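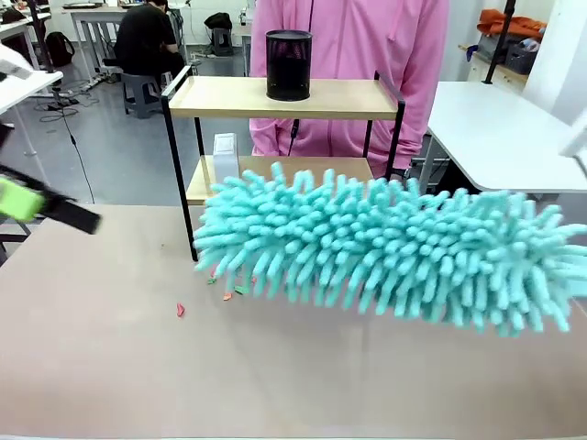
Desk cleaning, duster in the right arm, paper scraps still to go.

Sultuvell two-arm bench unit – 10 weeks in

Bought for the sample room at Vavach. Base unit was 1,525 a month on lease, plus 309 for the tool pack. Tool pack is mostly dusters and pads. The chenille duster is the only one we use much.

Setup: a day and a half. Manual is thin. Stornora did the install and were fine, a bit rushed on the training. Ask for the second session, we had to.

What it does well. Flat open desktops. Crumbs, label offcuts, bits of paper. Slow but steady, and you can leave it going at lunch. The long duster gets in near shelf legs better than I expcted.

What it doesn't. Small scraps get pushed along and left. Anything light on a low shelf I move first – learned that with a tray of swatches. Noise is ok. Cables are a pain, get clips.

The people side, as most of you will ask. Two of our crew used to do the benches at end of shift, last 20 minutes or so. Now they start it, watch the first pass, pick up what it misses. One likes it, sore shoulder and no more reaching. The other says it's more standing around and she'd rather just wipe the thing. Both have a point. No hours cut, I asked for that in writing before we signed. They do more labeling now and want the pay grade looked at. Still waiting on that.

Also they should of been in the room when we picked it. They spotted the shelf problem in five minutes.

Support: Thursday call, part came Monday. Good.

Compared with the Lu we had on trial – Lu is faster, worse around legs, bigger footprint.

3.5 out of 5. Would lease again, wouldn't buy.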